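로봇이 출근하면 사람은 뭘 할까?

공유 307 · 댓글 20

어른들은 로봇이 일자리를 몽땅 가져갈 거라고 걱정해요. 그런데 로봇과 함께 일하는 사람들은 조금 다른 걱정을 합니다. 저 로봇이 오늘은 전선을 집을 수 있을까?

카타야마 작업장에서는 전선과 케이블을 정리해요. 예전에는 모두 사람 손으로 했어요. 하루에 케이블 700개를 만지고 나면, 저녁에는 젓가락도 전선처럼 보였다고 해요. 지금은 그 일의 일부를 로봇 팔에게 가르치는 중입니다.

상자를 옮기는 로봇은 꽤 의젓해요. 상자는 어제도 네모, 오늘도 네모니까요. 전선은 그렇지 않아요. 건드릴 때마다 모양이 바뀌고, 옆에 있는 친구와 금방 엉켜 버려요. 여러분 책상 서랍 속 이어폰을 떠올리면 됩니다.
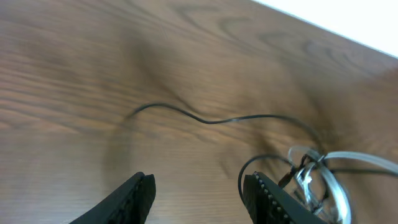 히로세 치에 씨는 로봇이 들어온 뒤로 손목은 편해졌는데 잔소리가 늘었다고 했어요. 전에는 말없이 전선만 풀면 됐지만, 이제는 어디를 잡아야 하는지, 언제 놓아야 하는지를 하나하나 생각해서 알려 줘야 한대요. 그렇게 잔소리를 해도 로봇은 "네" 하고 대답하는 법이 없어서 조금 서운하다고도 했고요.

치에 씨의 일은 사라지지 않고 모양이 바뀌었어요. 손으로 하던 일을 이제는 가르치고, 지켜보고, 고쳐 줍니다. 새로 배울 것도 생겼어요. 팔이 갑자기 멈추면 왜 멈췄는지 찾아야 하거든요. 찾다 보면 간식 시간이 지나가기도 해요. 로봇은 간식을 안 먹으니 이 문제에 관심이 없습니다.

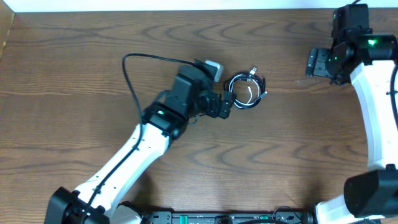
물론 좋은 일만 있지는 않아요. 전선 정리를 아주 잘하던 사람은 자기 솜씨가 덜 필요해질까 봐 속상할 수 있어요. 새 일을 배우기 싫은 사람도 있겠지요. 그래서 카타야마에서는 금요일마다 다 같이 앉아 어떤 일을 로봇에게 맡기고 어떤 일을 사람이 할지 이야기해요. 지난 4월에는 아홉 가지 일을 놓고 이야기했는데, 로봇에게 넘기고 싶다는 표를 가장 많이 받은 건 바닥 청소였어요. 안타깝게도 팔만 있는 로봇은 바닥을 쓸러 다닐 수가 없답니다. 빗자루는 지금도 사람들이 돌아가며 들고 있어요.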